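Can a humanoid clear out a supply drawer yet? (or a kitchen one)

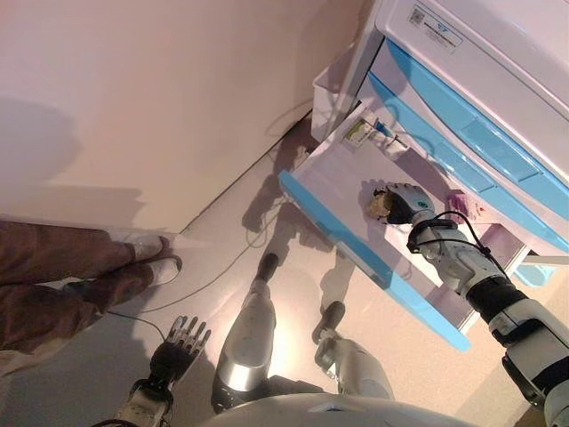

Right hand in the bottom drawer, gripping the yellowish-brown lump.

upalma62
Posted 5/22/23
Starting a new thread so the Busitby one can go back to vacuums. My question is narrow. Forget folding shirts. Can one of these take mixed small stuff out of a low drawer and put each thing where it belongs, with no person stepping in? I run the stockroom at a small clinic supply shop and drawers like that eat a good part of my day.
Ulises Palma

gasketbin
Grip it, yes. Sort it, I doubt it. Look at what else is in there. The lump is the easy one, you can close your fingers on it any old way and it comes up. The thin thing with the blue cap lying beside the little box is harder. It's low and close to the box, so there isn't much room to get fingers around it.

Fellavthorpe_Dan
Disagree on the lump. Odd shapes are worse for a hand because no two grasps are the same. A box has flat sides. We tried a two-finger arm on our packing bench in December and it did 200 cartons without a problem, then fell apart on bagged hardware.

gasketbin
Two fingers isn't the same thing as a full hand though. Wrapping around something lumpy is what the extra fingers are for.

Fellavthorpe_Dan
They're also more joints to service. I'd want to see the bill after a year.

marnie_k
I'm less worried about fingers than the cable. There's a black one looped over the wrist and forearm. Put that in my kitchen and it's caught on a drawer pull the first morning. There's another one across the floor, too. My mother uses a walker, so that's a no from me.

upalma62
Fair. Cables can be routed better, I don't count that against the idea. Reach is what I care about. A low drawer is the one I hate, with my back. Both feet on the floor and the hand down inside it is already more than the Odukoya cart at work can do. That thing stops at 24 inches off the ground.

tolliver
What's the pace you need? People always skip this. I can empty a drawer like that before my coffee's cool. If the machine takes ten minutes an item I don't care how nice the hand is.

upalma62
I handle 155 bins a week. If it ran overnight, slow would be fine. Wrong would not be fine. One item in the wrong bin costs me a phone call and a return label.

tolliver
OK, overnight changes it. Then I'd ask who is there when it drops something. There's a person standing by the wall in your picture, and I wouldn't budget on that person going home.

gasketbin
That's where I land too. For a shop floor I'd wait. For a house I'd wait longer.

Fellavthorpe_Dan
I'd go the other way. A shop can standardize the drawers. Put dividers in, one kind of item per slot, and half the problem is gone. You can't make a family do that.

marnie_k
You have met my family, apparently.

upalma62
Dividers I can do this month whether or not a robot ever shows up. Anyone have a part number for the Kallau ones that fit a shallow drawer? The deep ones don't close.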